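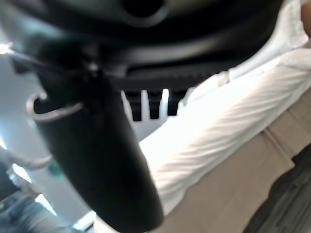

The white cotton-look cloth with its creases.

I bought the Nostden cloth in April, after the old tablecloth from my mother-in-law got a hole that I could not repair any more. I wanted something plain and white, large enough for the long table, and not so expensive that I must be afraid of every guest with a glass of red wine. It is sold as a tablecloth, but the seller also writes that you can use it as a light bed throw or as a curtain, if you sew a channel for the rod. I have tried two of these three uses, so I think I can say something useful.

First the material. The label says cotton, and to my hand it feels like cotton, thin but not cheap. When you hold it up to the window, light comes through. For a curtain I find this nice. For a table it means that a dark table top will show a little, and you should put a second cloth or a felt under it. I use the old felt from Dondby which I had already, and with it the white looks much more white.

Now the creases, which for me are the main subject. This cloth creases very easily. It comes folded in a small package, and the folds are strong. After the first wash most of the sharp lines were gone, but then there were many small wrinkles everywhere instead. If you like this natural look, you have no work at all. I like it for breakfast and for the garden. For a birthday or a dinner I iron it, and I must be honest that it takes me 50 minutes for the whole cloth, with steam, when it is still a bit damp. When it is completely dry I would not even start.

My neighbor Waltraud Weidemann has the same cloth in the smaller size and she does not iron it. She hangs it very wet on the line, pulls the corners and smooths it with the hands. I tried her method too. It is better than nothing, but the middle part stays wrinkled, at least with the large size.

Washing: the label allows warm water. I had coffee on it two times and one time beet juice. The coffee went out in a normal wash. The beet juice needed soap directly on the spot and one night in a bucket, and afterwards I could see nothing. It did shrink in the first wash. The seller writes up to 3 percent, and I did not measure before, so I can only say that it hangs a little shorter at the ends than on the first day. If your table is at the limit of the size, please take the next bigger one.

The hem is straight and the stitches are small. In one corner a thread was loose when I opened the package. I cut it off and it did not open further. I wrote to the shop anyway, and a Mr. Torben Lenz answered the next morning and offered me an exchange. I said no, but the answer was friendly and quick, so I mention it.

As a throw for the guest bed I liked it less. It is too light and slides down on one side when somebody moves in the night. In summer, on a very warm night, it is maybe enough alone. I have not tried it as a curtain and I do not think I will, my windows are too low for this length.

Before I ordered I also looked at the cloth from Ingvarsson. It is heavier and falls nicer over the edge of the table, but it cost almost double, and the white in the shop was more a cream color. For somebody who hates ironing, the heavier one is probably the better choice.

What I liked: the clean white, the low weight, that it dries on the line in one afternoon, that stains go out.
What I did not like: the ironing, the shrinking, the loose thread.

I give four stars of five. For the price I would buy it again, and I am thinking about a second one for the terrace, but then the smaller size like Waltraud has.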